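4. Utilização do escorredor na copa

Esta secção destina-se aos utilizadores da copa do piso térreo da Residência Lozano e aplica-se ao escorredor de bancada e aos pratos de uso comum. A montagem do escorredor é tratada na secção 3. As dúvidas sobre a aplicação destas instruções devem ser dirigidas a Ulises Bedoya, responsável pelos espaços comuns.

4.1 Preparação da bancada

1. Retirar da bancada todos os objetos alheios à lavagem da loiça.
2. Limpar a superfície com um pano húmido e secá-la em seguida.
3. Colocar o escorredor junto à parede, com o lado mais comprido paralelo a esta.
4. Verificar se as duas estruturas das extremidades assentam por completo. Caso o escorredor oscile, repetir o passo 2 e confirmar que não existem resíduos sob a base.

Nota: O escorredor não deve ser colocado sobre o pano nem sobre outro material flexível.

4.2 Separação dos pratos

Após a lavagem, os pratos devem ser pousados sobre um pano estendido antes de passarem ao escorredor. Cada prato é apoiado individualmente, com a face interior voltada para cima. Os pratos podem tocar-se pelos rebordos, mas convém evitar sobreposições extensas, que retêm água entre as peças. 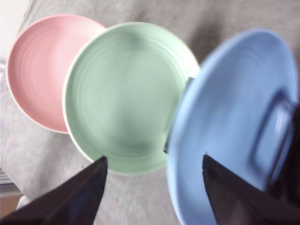 Figura 4-1. Pratos rosa, verde e azul sobre tecido cinzento.

1. Inspecionar o rebordo de cada prato. As peças com lascas ou fissuras são postas de parte e comunicadas ao responsável.
2. Passar um dedo pelos anéis do interior do prato e pelo anel de apoio do verso, onde se acumulam com frequência restos de detergente.
3. Voltar a passar por água qualquer peça que se apresente escorregadia ao toque.

ATENÇÃO: Não arrastar os pratos sobre a bancada. O anel de apoio pode riscar a superfície.

4.3 Colocação no escorredor

1. Segurar o prato pelo rebordo, com a mão seca.
2. Baixá-lo na vertical até que a margem inferior encaixe no espaço entre dois divisores.
3. Deixar que o prato se incline até encontrar apoio. Uma ligeira inclinação é normal e favorece o escoamento.
4. Soltar o prato apenas depois de confirmar que está estável.
5. Proceder do mesmo modo com os restantes, ocupando um só espaço por prato.

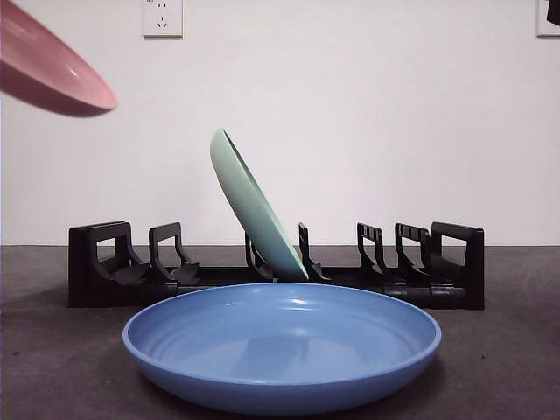

A ordem de colocação é livre. Recomenda-se, porém, começar pelo centro e avançar para as extremidades, de modo a distribuir o peso pela base. Os pratos de maior diâmetro, incluindo os da série Rastow adquiridos em junho, requerem um espaço vazio de cada lado.

ATENÇÃO: Não forçar o encaixe. Se o prato não entrar livremente, deve escolher-se outro espaço. Os divisores danificados por pressão lateral não são reparáveis e a sua substituição é pedida ao armazém Radeo, com a referência 1493.

Nota: Talheres, tampas e copos não devem ser colocados entre os divisores. Para estas peças, consultar a secção 5.

4.4 Recolha e empilhamento

1. Verificar se ambas as faces de cada prato estão secas. Havendo humidade no anel de apoio, enxugar com um pano limpo.
2. Retirar os pratos um a um, puxando-os para cima sem os rodar.
3. Empilhá-los na bancada, em frente do escorredor, com os rebordos alinhados.
4. Transportar a pilha com as duas mãos até ao armário 323.
5. Deixar o escorredor vazio para o utilizador seguinte.

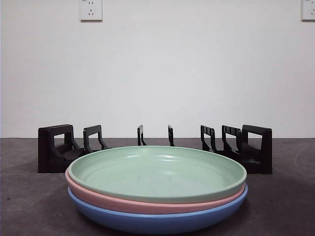 É permitido deixar os pratos no escorredor durante a noite?
Os pratos podem permanecer no escorredor até às 8h00 do dia seguinte. Depois dessa hora, o espaço deve ficar disponível para a loiça do pequeno-almoço.

4.5 Limpeza do escorredor

A base e os divisores são lavados uma vez por semana com água morna e detergente neutro. Não devem ser utilizados esfregões metálicos nem produtos abrasivos. Concluída a lavagem, o escorredor é enxugado e reposto na posição indicada em 4.1.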